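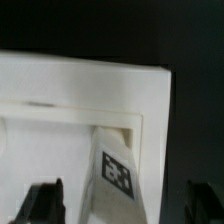 July – bench notebook, equipment planning

Went through what we need to buy before the next round of work on the white housing. Writing it down so we stop having the same talk at the coffee machine.

Wrist camera first. With the gripper in close, the marker on the strip comes out soft and the edges of the small cells blur. The white plastic and the dark background are also a lot of contrast to ask of a cheap sensor. I want a better camera before anyone touches the detection code again.

Quotes so far:

Emness, camera with cable and bracket: 993
Drerska, camera plus controller board: 2210
Spare finger sets, Palumbo: no answer yet, wrote again this morning

The Drerska price includes a board we would have to find space for in the cabinet. Cabinet is full. The limit for buying without a second signature is 1000, so Emness fits and Drerska does not. Shipping on the Emness quote is not listed – need to ask, it could push us over.

If Emness says yes on shipping, order 2 sets of fingers separately on the Vaten project number. Do not put them on the same form as the camera.

Not buying a light this time. Will try the old desk lamp with tracing paper over it.

To do: measure the bracket holes. Ask Emness for shipping and lead time. Print the marker on matte stock at the same size.

Comments

Are the bracket holes metric? The last one from Emness was not and I had to drill it.

Please keep the old camera when the new one comes. Vaten can use it for the test stand.

Palumbo only reads the orders inbox. Send it there.

Recent entries

Cabinet wiring, second try
Marker sizes and print settings
Gripper finger wear notes
What is left on the Vaten budget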